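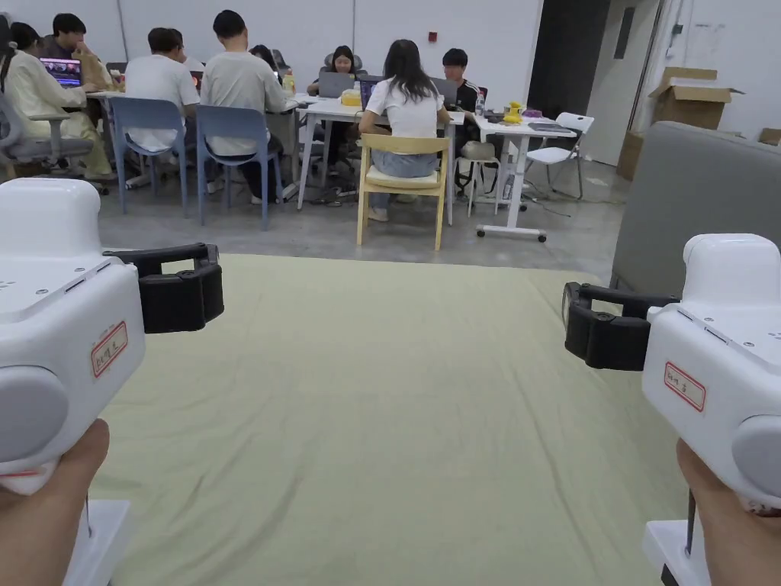

By Friday I had folded the green sheet 1245 times. The counter at Sellora only went up if you pressed the trigger at the end, so my mum would've said it was more than that.

The job was simple enough. You held a gripper in each hand, picked up two corners, brought them over, let go, smoothed it, then shook the whole thing out flat and started again. Dukonberg wanted laundry. The month before they'd wanted cutlery, and I still set the table at home with my wrists locked.

"Slower on the second corner," the new bloke said from his laptop. He'd come across from Leitner and liked to say so. "It learns your hurry."

I went slower. My knees hurt. I thought about my dad teaching me to fold a tarp in the driveway, how he'd hold his end up and wait without saying anything until I'd worked out mine.
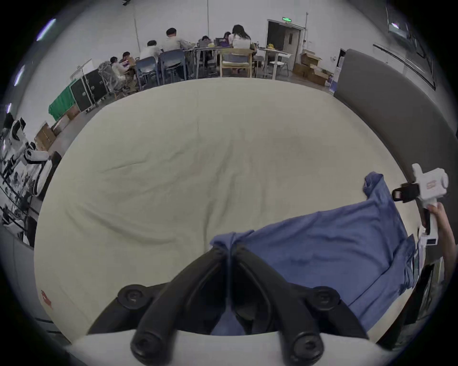
After lunch we swapped to the blue one, up on the cushion, which was easier on the back. I did 20 and had a drink of water. On the next one I caught myself tucking the last edge under with a little flick, the way Dad did.

I asked the new bloke if I should bin it.

He played it back, then played it again.

"Is that in the instructions?"

"No."

"Do 30 more like that," he said, and went back to his typing.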